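Zernex Flat-Top Folding Table, White: Three Months as a Laundry Table

The Zernex flat-top is sold as a general utility table. I bought it for one job, sorting and folding clothes, and have used it for that since July. It is now October. What follows covers the top surface, the edges, stability under load, height, and the hinge hardware, in that order, with a note on cleaning near the end.

Background

The previous table was a dark brown sewing table from Zakharchenko, bought secondhand. It had two faults for laundry. The varnish had worn through along the front, which snagged knits, and the dark surface made it hard to see navy and black socks. The second fault cost more time than the first. I wanted a pale, non-glossy top, a straight front edge, and enough length to keep a finished pile at one end while working at the other.

Surface

The top is flat white with a matte finish. Under the overhead light in my utility room it produces no glare I could find from standing height. Dark lint shows immediately, so the table gets wiped more often than the old one did. White garments are harder to find on it, particularly thin undershirts, and I now put whites at the right end by habit so that I know where to look.

Friction is low but usable. Cotton stays where it is put. Polyester and other slick fabrics will creep if more than a hand's width hangs over the front, and a long lightweight item such as a tablecloth or a costume cape will pull itself off completely once the hanging portion outweighs the part on the table. A rougher finish would hold better and would also catch delicate weaves. I prefer the current compromise.

Edges

The front edge is straight and free of burrs. I ran a pair of nylon tights along the full length, both directions, with no snags. The corners on my unit are even. The underside is less carefully finished: there is a raised molding seam near the left legs that can be felt with a fingertip. It does not contact clothing in normal use.

Stability

With the legs locked, side-to-side movement is slight and front-to-back movement is noticeable. Pressing a stack of jeans flat with both hands makes the top dip and return. A full basket placed in the center causes no visible sag. Placed at one end, it causes a small amount, and the opposite feet stay on the floor. I would not sit on it or use it to support a sewing machine. The vibration would be tiresome even if the load was within limits.

Height

One fixed position. It suits me for folding while standing and would be low for anyone much over six feet. Zernex also sells an adjustable version, which I have not used. Bed risers are an option, although the feet are narrow and would need a snug cup.

Working length

This is the strongest point. A fitted sheet can be laid out in thirds without turning. For larger pieces I hold the item up by the top, let the hem fall in front of the table, then lay it back onto the surface and fold toward myself. The method needs a clear strip along the front and somewhere for the rest of the load to wait, and the table provides both if the load is kept to one machine's worth.
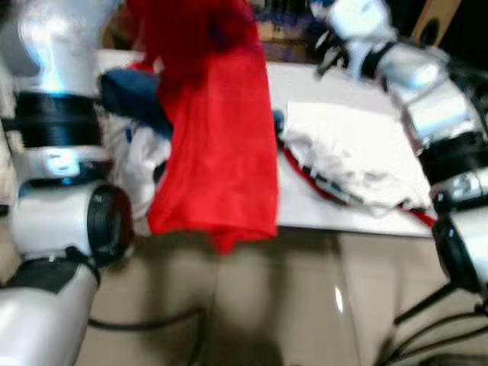
Antonina Derkach, commenting on an earlier version of this review, disagreed about slick fabrics: "Fold those on a towel. Lay a bath towel across the middle of the table first and satin won't go anywhere. I've done it on the same Zernex for a year and I stopped clipping things to the edge." I tried it with a lining fabric and a scarf. It works, at the cost of lint transfer from a new towel. An old, well-washed one is better.

Hinges and latches

The legs fold inward and are held by sliding rings. Both rings were stiff for the first 10 folds and have moved freely since. The center latch is the weak component. It closes with a click but has some play, and when the table is carried by its handle the two halves rattle. I added a strip of felt tape inside the joint, which stopped the noise.

Cleaning

Warm water and dish soap remove nearly everything. A transfer from damp new denim left a faint blue mark that needed baking soda paste and two attempts. Stain remover spray should be wiped up promptly. I left a ring overnight and it can still be seen from a low angle.

Alternatives

The Plistivmont bench is more rigid and does not fold. The Siltindale drop-leaf takes less floor space, but its glossy top is a step back for anyone sorting under a bright bulb.

Verdict

Recommended for folding and sorting, with reservations about the latch. Not recommended as a craft or machine table. Buyers who wash mostly white clothing should look for a gray top.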